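Workshop notebook -- Mudwood Conservation Workshop, Jovport
Entry 100, January
Kept by Aled Landeg

Condition of materials on opening

The second batch of wheat starch paste, prepared on Sunday and held under a thin layer of filtered water, was examined at 8:30 a.m. The surface was clear and there was no odor. The water was poured off and the paste was pushed through the horsehair strainer 4 times. After the third pass it remained slightly grainy at the edge of the bowl. After the fourth it was smooth enough for lining work. Colleagues are reminded that the strainer must be washed in cold water only. Warm water sets the residue in the weave, and the last strainer had to be discarded for that reason.

The remaining paste from the first batch has been marked for practice use. It should not be applied to any item in the register.

Item 1362, ledger, Omoregie bequest

Work continued on the cash ledger from the Omoregie bequest. The text block is sound for most of its length, but the first two gatherings have separated from the sewing supports and the spine lining has failed at the head. The earlier repair, done in a brown animal glue with a strip of coarse cloth, was softened under a methylcellulose poultice and removed in short sections. Each section was left under the poultice for twenty minutes. The glue came away cleanly along the lower half of the spine. At the head it had soaked into the folds, and the softened material had to be lifted with a bone folder and a damp swab, one fold at a time.

Three of the outer folds at the head are now weak. They have been guarded with a light kozo tissue, toned beforehand with dilute acrylic to sit close to the color of the sheet. The first toning was too warm and was set aside. The second, with a little more gray, is acceptable in daylight and somewhat too cool under the bench lamp. The ledger will be read in daylight, and the second toning has been kept.

The iron gall entries on the opening pages were tested for free iron ions. The test strip gave a positive result on the heaviest strokes and none on the ruled lines. No water-based treatment will therefore be attempted on the inked areas. Where a guard crosses an inscription, the adhesive should be gelatin at low moisture, applied to the tissue and allowed to lose its shine before it is placed.

One loose slip was found between the pastedown and the back board. It is a receipt for lamp oil and twine, unsigned. It has been placed in a polyester sleeve, numbered with the parent item and filed at the front of the box. Its original position has been entered on the treatment sheet.

Renders saved to this entry

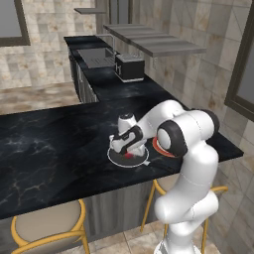
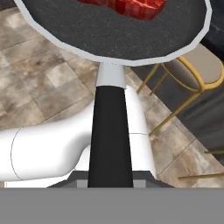
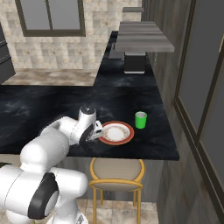 Simulated kitchen: arm over the dark marble countertop (first), frying pan with red meat (second), gripper beside the round plate (third).

Leather samples

The Zosov calfskin arrived in the afternoon, 2 skins, rolled and wrapped in plain tissue. Both were opened on the large table and inspected under raking light. The first is even in thickness and has a tight grain over the whole back. The second has a healed scratch running diagonally from the shoulder and some looseness at the flank. It can be used for corners and small patches, but a full spine should not be cut across the scratch.

Offcuts from the first skin were pared by hand to compare edges. The French knife took a clean bevel after stropping. The spokeshave chattered badly on the softer areas and tore one sample outright. The blade had been set too deep, and the setting has been corrected. A second trial was better, though the bevel still showed faint ridges when the leather was folded over the board edge. The knife will be used for item 1362.

Dyeing was deferred. The skins need to rest flat overnight, and the ventilated bench was occupied with the drying of blotters.

Humidity and the press room

The press room read high throughout the morning. The recorder in the north corner and the dial gauge on the shelf do not agree, and the difference has been growing since the recorder was moved. Both should be checked against a salt solution in a closed box before any further adjustment is made to the dehumidifier. Until then, the recorder is to be treated as the reference and the dial gauge as a guide only.

Boards laminated last week were taken out of the nipping press and laid on the rack. One pair has warped toward the lined side. The grain direction was checked by bending the offcut, and the liner had been cut across the grain of the board. The pair has been written off for covering and will serve as pressing boards. The cutting list now carries a pencil arrow for grain direction beside every component. Colleagues preparing board should continue this practice.

Points carried forward

Guard the remaining fold at the head of item 1362 and allow it to dry between felts before the gatherings are consolidated.

Wax the linen thread. The present reel frays when drawn through more than one gathering -- a finer needle may help, but the thread itself is dry and should be treated first.

Ask the archive whether the ledger is to go back into its old box. The box is acidic and too shallow by the thickness of the clasp. If it must be kept as part of the record, it should be stored separately and a new drop-spine box made to measure.

Reorder blotter, heavy weight, unbuffered. The supply on the lower shelf will cover the ledger but not the map portfolio that follows it.

Bench cleared and paste returned to the cold cupboard at 5:15 p.m.

A.L.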